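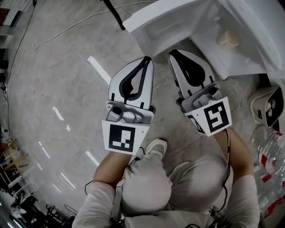
Hemant Pal
Reply #1

Keep the container on the floor if that is where you work. I had one up on a shelf for a long time and it just meant everything got set down on the tile first and put away on Thursday. The real question with a marble-pattern floor is what the bottom of the plastic does to it. Mine left a dull gray line where I kept pushing it to the same spot with my foot.

tilegrout_nj
Reply #2

The plastic isn't scratching the tile. If the tile is glazed porcelain, a plastic bin is much softer than the surface. Grit gets caught under the bin and the grit does the scratching. Sweep first, and lift the bin when you move it.

Hemant Pal
Reply #3

I do sweep. The line was still there. It came off with a melamine sponge after a few passes, so maybe it was a scuff and I called it the wrong thing.

tilegrout_nj
Reply #4

If it came off, it was a scuff. Polished tile shows them more than matte. Do you know which one you have?

Hemant Pal
Reply #5

Matte, or close to it. The box said Bosisura, pale gray. I have 4 spare tiles in the garage in Kneath and could check the label.

quietpantry
Reply #6

Original poster here, thanks for the answers. Mine is pale gray with the marble pattern and the container is white plastic. I was asking about two things. One is marks on the floor, which you've covered. The other is whether an open bin on the floor is a good way to sort a room, or whether I should be doing it at a table. I've been sitting on the tile to do it and my knees are not happy.

bramblecart
Reply #7

Table. I sorted a whole hall closet sitting on tile in December and could not stand up straight the next morning. Tile is cold and it doesn't give. If you put the bin on a chair next to the table, the top of the bin is about level with your hands and you just drop things in.

lowshelf
Reply #8

Disagree with the table. A table fills up. On the floor you have room to spread things out and see all of it. I get a folded blanket, sit on that, and put the bin at arm's length in front of me, a bit to the right (I'm right-handed). Anything I can't decide on goes to the left. When the left side gets crowded I stop and deal with it.

bramblecart
Reply #9

A folded blanket slides on tile. I've done it.

lowshelf
Reply #10

Put a rubber rug pad under it. The thin open-weave kind, cut to size.

tilegrout_nj
Reply #11

Careful with rubber on tile if it stays down for months. I've seen it leave a yellow patch on light tile, and that does not come off with a sponge. For an afternoon it's fine. Take it up when you're done. Felt pad is safer for something permanent.

quietpantry
Reply #12

It would only be down while I'm sorting. What about under the bin itself? It's going to live in that corner for a while.

tilegrout_nj
Reply #13

Four felt dots, one on each bottom corner. Wipe the plastic with rubbing alcohol first so they stick. Check them now and then. Felt picks up grit too, and then you are back where you started.

Hemant Pal
Reply #14

Felt dots fell off mine in a week. The bottom had a texture to it. I switched to a scrap of low-pile carpet under the whole bin and have had no trouble. It also slides easily if you pull the carpet instead of the bin.

annex_b
Reply #15

I'd ask what is going in the bin before deciding any of this. A full bin of clothes is nothing. A full bin of tools or books is heavy enough that the sides bow out, and you can't lift it without dragging it. I had two of the big Stumach ones and the handle cracked on one. I paid 29 for the pair, so I wasn't too upset, but now I buy smaller ones.

lowshelf
Reply #16

Same. Two small bins beat one big one. You can carry them.

bramblecart
Reply #17

I like one big one. With two I end up sorting between the bins instead of getting the stuff out of the room.

quietpantry
Reply #18

Mostly household odds and ends. Cords, batteries, picture hooks, that kind of thing. Nothing heavy yet.

annex_b
Reply #19

Then small things will all end up in the bottom corner. Put a couple of shoeboxes inside before you start. Cords in one, hooks in the other. Batteries should be separate, with tape over the ends.

Hemant Pal
Reply #20

Agree on the shoeboxes. Zip bags also work and you can see what's in them. Wind each cord loosely and use a twist tie, not a rubber band. The bands dry out and stick to the cord.

quietpantry
Reply #21

OK. I'll get a folded blanket with a rug pad for me, carpet scrap for the bin, shoeboxes inside. If my knees still complain I'll try the chair and table. I also need to look up whether my tile is glazed. I can't find the box.

tilegrout_nj
Reply #22

Put a drop of water on a spare tile, if you have one. If it sits there on the surface for a few minutes and wipes off without leaving a dark spot, treat it as glazed. Don't test in the middle of the room.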